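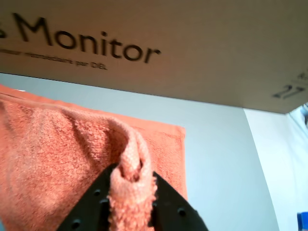
Figure 3. Outer carton panel with a large product word ("Monitor") and a smaller second line, partly illegible, ending "par DELL".

4.2 Second-language lines on outer cartons

Section 4.1 dealt with the inserts and leaflets. Now the cartons themselves. The question is simple enough: when a box carries more than one language, which one gets the big type, and do the people who open the box read the other one at all? Lozano's earlier pilot suggested they mostly don't. We wanted a bigger set and less tidy conditions.

Material. 900 carton panels, collected at the Trurkau sorting yard, all flattened or half flattened, all from household drop-off. Food cartons left out (different rules, different type sizes, see 2.3). Panels with only one language left out at the coding stage, not before, so they do show up in the raw counts. Coding done by Kjærgaard and Lozano separately, then compared. Where the two of us disagreed we went back to the panel and not to the notes. A panel too dirty to read was coded "illegible", even if one could guess the wording from a cleaner box of the same kind. Guessing was the main problem in the pilot and we did not want it again.

Four things were coded for each panel: language of the largest word, language of the second line, size ratio between the two, and whether the second line was a full phrase or only a fragment. Figure 3 shows the sort of contrast we mean, a bold headline word and under it a thinner, lighter line that looks to be French. "Monitor" is legible at a glance. The line below is not. Only the end of it can be coded with any confidence, and so under our scheme it goes in as a fragment.

Results, headline word. English had the largest word on most panels, also on goods made and sold in places where English is no official language. Not surprising. What did surprise us is how seldom the largest word was repeated in a second language at the same size. This happened nearly always on toys and baby goods, and hardly anywhere else. Electronics were the most lopsided group, garden tools the most even. We have no good account of the garden tools. Sveinbjörnsson, whose cartons make up much of that group, prints every language in one size and has done so as far back as the collection goes, so it may be one firm's habit pulling the whole group along. Taking the firm out shrinks the gap but does not close it.

Results, second line. Here the size ratio matters more than the language. Once the second line drops below a quarter of the headline height, readers stop treating it as part of the name and start treating it as small print. We saw this in the reading task (200 participants, method in 3.4). Shown a panel for a short time and asked what the box said, they gave the headline word and nothing else, and this held also for people whose first language was that of the smaller line. Only 38 of them mentioned that there was a second language on the panel. Asked straight out afterward, many were sure there hadn't been one.

A few panels ran the other way. The Fomaletti lamp boxes put the local language large and English small, and here readers did report both. Could be novelty. Could also be that the English word was short and well known and needed no real reading. The design does not let us seperate the two and we leave it open.

Prepositions. A small point but it kept coming up. Words like "by", "par", "von" and "de" before a company name were the most often misread items in the whole task. On Veda kitchen boxes the "by" was taken for part of the name by almost 70 readers. These words tend to be set in the lightest type on the panel, tucked between two heavier things, and they carry all of the grammar. Without them the line is just a list of names. Style guides for packaging, the ones we could get hold of, say nothing on this.

Limits. Drop-off cartons are not a fair sample of what gets sold, large boxes are overcounted for sure. Flattening hides some panels and favors others, wide faces mostly. Tape and labels cover second lines more often then headline words, becuase the second line tends to sit nearer the flap. We corrected for the last of these (Table 5) but not for the first two. Section 4.3 takes the same coding to shipping labels, where the order of languages is set by the carrier and the designer has no say.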